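Last revised 22 Oct 2022. Applies to all Jonstead hardwood boards, solid and engineered, unless an answer says otherwise.

# Wooden floors: frequently asked questions

## Before you order

**What is the difference between solid and engineered boards?**

A solid board is one piece of timber through its full thickness. An engineered board has a hardwood wear layer bonded to a backing of cross-laid layers. Both can be sanded and refinished, within limits set by the thickness of timber above the tongue. Engineered boards move less across their width when the humidity changes.

**Which type can be used over underfloor heating?**

Engineered only. We do not supply solid boards for use over heated subfloors and the guarantee is void if they are fitted that way. The surface temperature of the finished floor must not go above 27 °C at any point, including under rugs and beds. Fit a floor probe and set the limit at the thermostat.

**What do the grades mean?**

Grade describes appearance. It says nothing about strength or expected life.

| Grade | Knots | Colour variation | Sapwood |
|---|---|---|---|
| Select | Few, small | Slight | Occasional |
| Natural | Moderate, filled where open | Medium | Permitted |
| Character | Unlimited, filled where open | Strong | Permitted |

**How much should I order?**

Measure the floor area in square metres, including door recesses and alcoves, and add an allowance for cutting. We suggest 7% for a plain rectangular room and 10% for boards laid diagonally or rooms with several corners. Herringbone needs more; ask for a cutting plan. Part packs cannot be supplied.

**Will the floor match the sample?**

Not exactly. A hand sample shows one or two boards and cannot show the range within a grade. Ask for a panel if the range of colour matters to you. Panels are sent on loan for 21 days against a deposit.

## Colour and grain

**Why are some of my boards much darker than others?**

Heartwood and sapwood differ in colour, and boards in a single pack may come from several trees. Natural and Character grades are sold with this variation included, and it is not treated as a fault. Open at least three packs before you start and mix boards from all of them as you lay. A floor laid one pack at a time tends to show blocks of similar colour that are hard to put right afterwards.
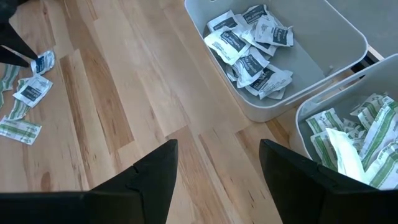
*Long planks in mixed tones, from pale blond to darker amber, with knots visible.*

Lay out several rows dry before fixing any of them. Stand at the doorway, look along the boards, and move any that draw the eye. Check in daylight if possible, as warm lamps flatten the difference between pale and mid tones. Boards that have been fixed are taken as accepted.

**Will the colours even out over time?**

To some extent. Most timbers change in the first year of exposure to light, and pale boards usually change more than dark ones. Areas under rugs and furniture will lag behind. Leave rugs off for the first few months, or move them now and then. The difference normally fades once the covered area is exposed, but it may take as long to go as it took to appear.

**Can I stain individual boards?**

Not on a prefinished floor. On unfinished boards you can, but the stain will take differently on sapwood and around knots. Test on offcuts from the same batch.

**Are knots and filled cracks covered by the guarantee?**

Sound knots and factory filler are part of the grade. Filler that falls out within 2 years of delivery will be replaced free of charge with a matching repair stick. We do not replace boards for this.

## Fitting

**How long should the boards acclimatise?**

Keep the packs flat and unopened in the room where they will be laid, with the heating at its normal setting. Engineered boards need 48 hours. Solid boards need longer, and the moisture content should be checked with a meter before work starts. Do not store packs in a garage, a conservatory or a house with wet plaster.

**How flat must the subfloor be?**

No more than 3 mm deviation under a 2 m straight edge. Grind down high spots and fill low ones with a levelling compound. Underlay will not correct an uneven base.

**What expansion gap is required?**

Leave 13 mm at every wall, pipe, hearth and fixed unit. Do not fill the gap with adhesive or grout. Skirting or beading should cover it and must be fixed to the wall only.

**Which direction should the boards run?**

Over joists, at right angles to the joists. Over concrete or sheet material there is no structural reason to prefer one direction. Most fitters run boards along the longest wall or towards the main window, where the joints are less obvious.

**Which adhesive should I use for a fully bonded floor?**

We test with Clodeck, a flexible adhesive suitable for concrete, screed and plywood. Other flexible wood floor adhesives may be used if the maker confirms they suit the board width. PVA is for tongue and groove joints on floating floors only.

## Finish and upkeep

**Is my floor oiled or lacquered?**

Check the end label on the pack: codes ending in O are oiled, L is lacquered and U is unfinished. If you no longer have the label, put a drop of water on an out-of-the-way board and wait ten minutes. A slight darkening that dries out again suggests oil. No change at all suggests lacquer.

**How do I clean it?**

Sweep or vacuum with a soft brush head. Mop with a well-wrung microfibre pad and a neutral cleaner, diluted as directed. Do not use steam mops, vinegar, bleach or spray polish. Steam damage is the commonest reason we turn down a claim.

**How often does an oiled floor need re-oiling?**

Once a year in hallways and kitchens, less often in bedrooms. Patches that look dull or darken quickly when wet are ready for a coat. Mokico maintenance oil is compatible with all our oiled boards. Wipe off the excess within 15 minutes. Cloths soaked in oil can catch fire on their own, so lay them out flat outdoors to dry or soak them in water before disposal.

**Can I repair a scratch in lacquer?**

Light scratches can be hidden with a touch-up pen. Anything that has gone through to bare wood should be sealed promptly. Local lacquer repairs are nearly always visible in low light, and the lasting repair is to sand and relacquer the whole room.

**What should I sand with?**

Start with the finest grit that will remove the old finish and work up in steps. Stop at 120 for lacquer. Going much finer closes the surface and reduces adhesion. A 200 grit mesh may be used by hand between coats.

## Movement, gaps and noise

**Gaps have opened between boards. Is this a fault?**

Usually not. Timber shrinks in dry air, and heated rooms are driest in winter. Narrow gaps that appear in the cold months and have closed again by April or later are seasonal. Do not fill them. Filler stops the boards closing and may push the floor up elsewhere.

**What humidity should I maintain?**

Between 45% and 60% relative humidity. Below that range expect gaps; above it expect swelling and cupping.

**The boards have cupped. What now?**

Find the source of moisture first. Common causes are leaking pipes, damp screed and blocked air bricks. Do not sand a cupped floor until it has dried fully, or the edges will be left low when the boards flatten.

**Why does the floor creak?**

Movement against a fixing, a neighbouring board or an uneven base. On joisted floors, check the fixings. On floating floors, check the expansion gap and look for heavy fixed units standing on the boards.

## Orders and claims

**Can unopened packs be returned?**

Yes, if they are dry, undamaged and from current stock. Engelbrecht boards are cut to order and cannot be returned.

**What is needed for a claim?**

The batch number, proof of purchase, photographs of the area, and humidity and moisture readings taken at the time of fitting. Claims without readings are assessed but are often declined.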